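Applies to the bench arm in the kitchen cell (Serosano controller, two-finger gripper). Allow one full session. Read the whole page before you power anything down.

# Re-zeroing the gripper height after a finger change

The vertical offset has to be redone whenever the fingers are replaced, the base clamp is disturbed, or the arm starts pressing flat items into the countertop. Thin cutlery shows the error first. A spoon handle gives the fingers only a few millimetres to work with, and an offset that is fine for a mug will stall the gripper on a spoon.

## Before starting

- Hex keys, feeler gauge set, lint-free cloth, isopropyl alcohol
- One metal utensil from the cutlery set
- The current offset file, copied to the Brukeo share under a new name

Check the finger cycle count in the maintenance log. Fingers are replaced at 4000 cycles regardless of how the pads look. Record the new set in the log before fitting it, then reset the counter.

## Check the base

1. Press the emergency stop and lock out the controller.
2. Check the base clamp by hand. If the threaded rod turns at all without the handle being forced, retighten it and repeat the camera registration before going further. Offsets taken on a loose base are useless.
3. Follow the gripper cable along the arm. It needs enough slack to let the wrist turn fully in both directions. Replace any tie that has bitten into the jacket.
4. Wipe the finger pads and the patch of countertop you will be measuring on.

## Set the offset

1. Release the lockout and home the arm. Wait for a steady green status light on the base.
2. Select manual mode at 15 per cent speed.
3. Lay the utensil flat on the countertop, on a diagonal to the long edge. The diagonal forces a wrist rotation, and that brings out any tilt in the finger mount.
4. Jog the arm over the utensil with the gripper vertical and the fingers pointing straight down. Stop above the surface. Do not use the approach macro, as it relies on the old offset.

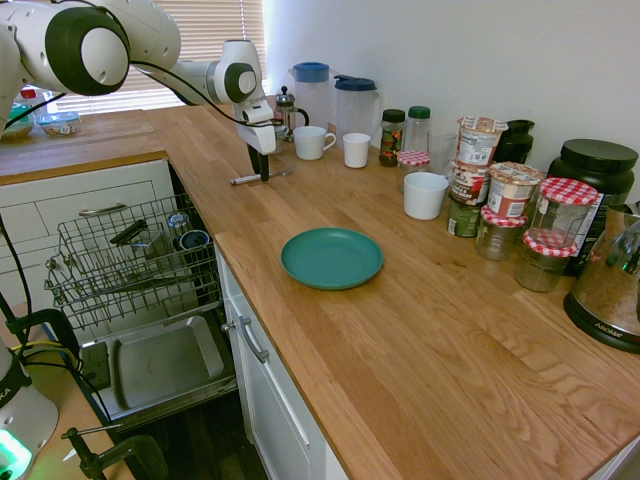 *Gripper vertical above the utensil, fingers pointing down.*

5. Move sideways until the fingertips are clear of the utensil, then step down in the smallest increment until the 3 mm gauge just drags under both tips. If it drags under one and slides freely under the other, the mount is tilted. Loosen the mount screws, square it up and repeat from step 4.
6. Enter the gauge thickness and save the reading as `z_counter`.
7. Return to the utensil, lower to grasp height and close at minimum force. Lift, hold, set it back down.
8. Repeat the grasp at 3 positions along the counter. Timber moves with humidity, and in July the readings are nearly always lower at the window end. Save a separate value for each position if they disagree.

## Dishwasher loading

The upper rack uses its own height reference, so a good counter offset does not carry over. With the door lowered and the rack pulled out to its stop, run the `rack_touch` routine with an empty gripper. Keep one hand on the stop button. Živko Bošković's revised routine checks the rack position first and will refuse to start if the rack is only partly extended. The older version on the Rornon tablet does not check and should be deleted.

## Faults seen on this cell

**Gripper stalls on close, nothing held.** Offset too low, tips touching timber. Redo from step 4.

**Utensil slips at lift.** Usually residue on the pads. Clean before raising the force setting.

**Readings drift during the session.** Recheck the clamp. Failing that, send the log to Lilibeth Yap with the joint temperatures included.

Initial the log and leave the arm parked in the home position with the controller in standby.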